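4.2 Repeat purchase and the end of wanting

Respondents were asked to name the last clothing brand they had followed closely before buying from it. Most named a small label selling children's wear or everyday basics through its own online shop. The two labels named most often were Gisau and Turkora, both of which release a few items at a time and announce them in advance. We collected 2,179 usable diary entries over the study period, each recording whether the respondent had looked at the brand that day, how strongly they wanted a given item, and whether they had bought it.

Wanting was scored from one to seven. Scores rose slowly in the days before a release and fell sharply after an order was placed, often before the parcel arrived. The drop was steeper for parents buying for a child than for adults buying for themselves. Size was mentioned often in the parents' entries. A romper bought one size up "to last the summer" was still wanted less the week after than a romper that had sold out.

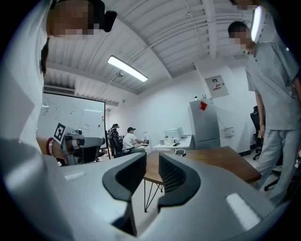

Figure 3.

Wahyudi Pelupessy objected to this reading when an early version of the section was circulated, arguing that a low score after purchase may only mean that the question no longer makes sense to the person answering it. A parent who already has the romper in the drawer cannot very well want it, he wrote, and will put down a one or a two to get through the page. He suggested scoring satisfaction separately from the day of delivery.

We accept part of this. The diary did not ask about satisfaction until the closing interview, and by then many respondents could not recall how they had felt on the day. However, the objection does not explain the scores given to the brand as a whole, which were asked on a separate line. These also fell after a first order, and they fell for respondents who went on to order again.

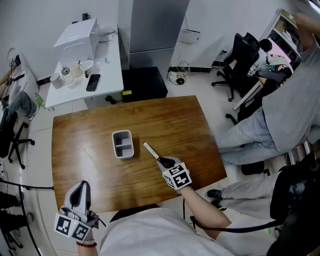 The group that ordered again was small. It consisted of 27 respondents, and three of them returned to the same brand within the month. Their entries differ from the rest in one respect: they wrote about the next release before the first order had been delivered. For Setiawan, a label with no fixed release calendar, we found no entries of this type. Section 4.3 takes up release timing in more detail.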